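January, late evening

Ironing again, and I'm not even mad about it! I have been putting off the linens since before the holidays, and the pile on the chair had gotten so tall that the cat had started treating it as furniture. So after supper I put the kettle on, dragged the board out of the hall closet (it screamed, as always) and got going.

First the napkins. They're small and you get to feel clever very quickly, which is why I always do them first and then run out of steam before the big stuff. I own 18 of them and I don't know why, we have never had more than six people around this table. Mom's idea of a sensible wedding gift, I think. The blue ones iron beautifully. The green ones are some kind of blend and go shiny if you so much as look at them with a hot iron, so I did those inside out and folded them fast.

Then the runner for the sideboard, which took forever. I'd washed it too warm last time and it has pulled in on one side, so now it won't lie straight no matter what I do. I tugged, I sprayed, I tugged some more. In the end I folded it with the bad side in. Good enough for the drawer, and I'll deal with it at Easter when somebody wants to put eggs on it.

I've been thinking about the table too. The finish is getting dull at the end where we eat breakfast, and there's a ring from the Nurkach teapot that I swear wasn't there in the fall. I rubbed some of the Kumier wax into it this afternoon and it helped a bit, maybe. I want to do the whole top properly, but that means clearing everything off and keeping people away from it overnight, and good luck with that in this house. So for now the plan is cloth. Cover the middle, leave the ends bare, pretend it was always meant to look that way.

Which brings me to the pale linen, my favorite of the lot. I love the little uneven threads in it, and I love that it's the color of oatmeal and goes with every plate we own, even the orange ones. I'm never sure whether to iron it flat or leave it a little rumpled. Tonight I went back and forth – flat looks like a restaurant, rumpled looks like I couldn't be bothered – and by then my tea was cold and my feet hurt. I laid it on at an angle just to see, and I like it better that way than lined up with the edges. It shows more of the wood and it feels less like company is coming.

I wrote to Yolandi to ask what she does with hers, partly for the advice and partly to show off that I'd finally got to the bottom of the pile. She had an answer before I'd even unplugged the iron.

Note for tomorrow: buy starch, find the other half of the drawer liner, phone the dentist. And move the cat's blanket off that chair before she gets ideas about the napkins. Up to 30 minutes more on the pillowcases and I'd be completely done, but they can wait.

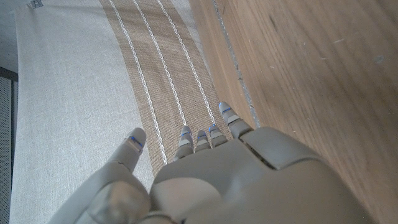

Yolandi Molefe wrote that she never irons linen at all, she just gives it a good snap when it comes out of the machine, hangs it over the shower rail and smooths it with her hands while it's damp, and that if I'm going to lay mine crooked I should at least do it with confidence and stop fussing with the corners.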